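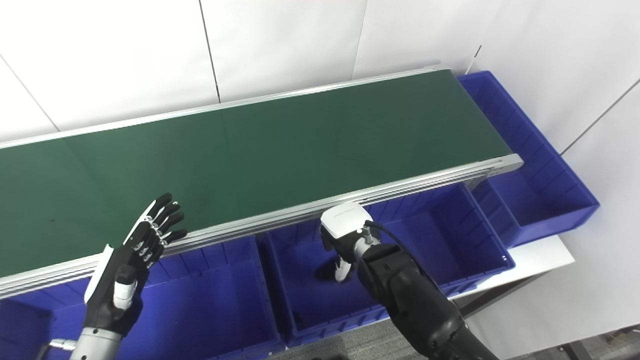 I rode the 381 bus from one end to the other yesterday and I need to talk about it. Clakham to Fevton, the whole line, on a $5 day pass. Thread!

1/ I've lived off this route for years and only ever used the same little piece of it, from my corner to the library and back. The front of the bus says FEVTON in big orange letters and I had never once been to Fevton. That started to bug me.

2/ So I took the early one out of Clakham, the 6:50, with a thermos and a window seat on the right side. Get the right side if you go. The left side looks at a retaining wall for most of the climb.

3/ The first stretch is all people going to work and everybody knows everybody. Two women had a whole conversation across the aisle about whether you can freeze rice (you can! I do it every week! I kept quiet and it was very hard).

4/ After the hospital the bus empties out and the driver really gets going. There are 40 stops on the full route and we skipped right past most of the ones in the middle. You go from parking lots to hayfields so fast it feels like somebody changed the channel.

5/ I had no idea there was a river out there. A big one! With a proper iron bridge, one lane, and a light at each end so you sit and wait your turn. We waited long enough for me to drink half the thermos and watch a heron do absolutely nothing.

6/ Then the climb. The top of the pass is called Hrnčiar, and there's a sign with the height on it, 1,511 feet, and a stop right next to the sign with a bench and a shelter and no houses anywhere in sight. Of course I got off.

7/ This was a gamble. The next bus was over an hour later. It was windy and my hat was at home on the hook where I'd put it so I wouldn't forget it. But the VIEW. You can see both valleys, the one I live in and the one I don't, and the road going down into each of them.

8/ There's a path behind the shelter that goes along the ridge, and the grass up there was full of tiny yellow flowers. I am bad at flowers. Five petals, very low to the ground, shiny like they'd been varnished. If you know, please tell me.

9/ Back on the bus, same driver going the other way waved at me through her window as the two buses passed. I felt like a celebrity.

10/ The far side is steeper and twistier and the villages are closer together. Graditz is the one I'd go back for. The bus stops in the square, right in front of a bakery with its door open, and the smell comes up the steps before anyone gets on.

11/ (Yes I got off again. That's the beauty of the day pass, it stops being a trip and turns into a buffet.)

12/ Bought a poppy seed roll and a flat onion thing whose name I didn't catch. The onion thing was the best thing I've eaten since spring. Soft in the middle, nearly burnt around the rim, a ton of black pepper. I went back in and got a second one "for later" and later was on the bench outside.

13/ The square in Graditz also has a drinking fountain that works, a public restroom that was clean, and a timetable in the shelter that matched the real buses. I know this isn't exciting to everyone. It is VERY exciting to me.

14/ And then Fevton, end of the line. What's in Fevton? A feed store, a pond, a school, a diner that closes at 2. I got there at 1:35 and had a grilled cheese and a cup of tomato soup and walked around the pond with a duck following me the whole way.

15/ It's just a nice small town. I liked it so much. I'd been reading its name in lights for years and now when the bus goes by I'll know about the pond.

16/ Rode all the way back without getting off, mostly because my legs were done. The light on the river was completely different in the afternoon. Same heron, I'm pretty sure. Same spot.

17/ Practical stuff for anyone tempted: bring cash for the bakery, bring a hat, pee in Graditz. The last bus back leaves Fevton at 5:20 and the diner has no evening hours, so plan your dinner.

18/ Does anyone here live near the end of a bus line? What's out there? I've got the whole rest of the network map on my fridge now and I'm taking suggestions. The one that goes to the reservoir is looking good for May.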